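Skip to content
Search this repository...

# Clunden Reading Circle: discussion notes and book log

Posted in January by Toshiko Tsuji 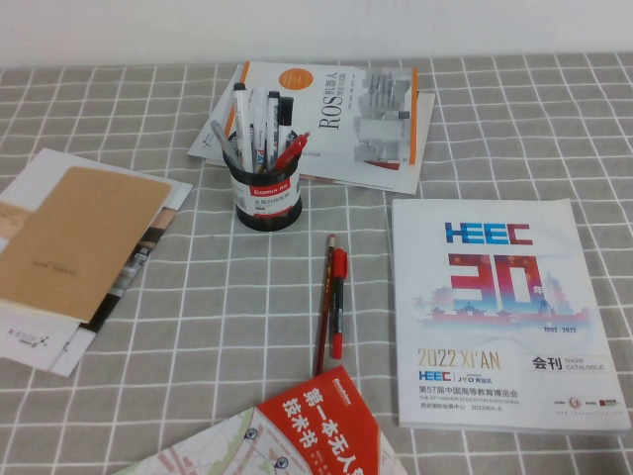
The log covers every title the Clunden circle has read together since the group moved its discussions online. It holds 145 books and 509 discussion posts, all typed up from the old forum before it closed. Joni Halonen did the first export and I have been tidying it since.

## What is in it

- `books.csv` has one row per title: author, year we read it, who led the discussion, number of sittings.
- `posts.csv` has one row per post, with the poster's initials, the book and the chapter range.
- `ratings.csv` has the marks out of ten that members gave at the end of each read.
- `leaders/` has the question sheets, in plain text, for the 55 books where the leader kept one.

Fantasy and young adult fiction make up most of the early years. After that there is more crime, some translated novels and a run of ghost stories that went on longer than planned. We read the Aaltonen trilogy twice, so it has two sets of entries. Please don't merge them. People changed their minds a good deal about the second volume.

## Spoilers

Posts are marked `spoiler=1` if they go past the chapter range set for that sitting. The marking was done by hand and the rule was applied more loosely before we had a Friday deadline. If you haven't read a book, I'd stay out of its rows altogether.

## Known problems

Seven books have ratings but no posts, as those discussions took place in the café and no one wrote them up. Accented letters in some authors' names were lost in the export from Vustport. I have put back the ones I noticed. Chapter ranges for "Hitent" follow the paperback, which splits the long middle chapter in two, so they won't match the hardback.

Half marks were allowed at first, then dropped, then brought back. I have left them as given.

## Using it

Members agreed to their posts being shared under initials only. You may quote them with the initials, for anything that isn't sold. If you find your own post and want it taken out, open an issue or send me a message and I will remove it from the next version.

Corrections are welcome, especially to the `leader` column, where Joni and I disagree on several rows.

This site uses cookies to remember your settings. Accept | Manage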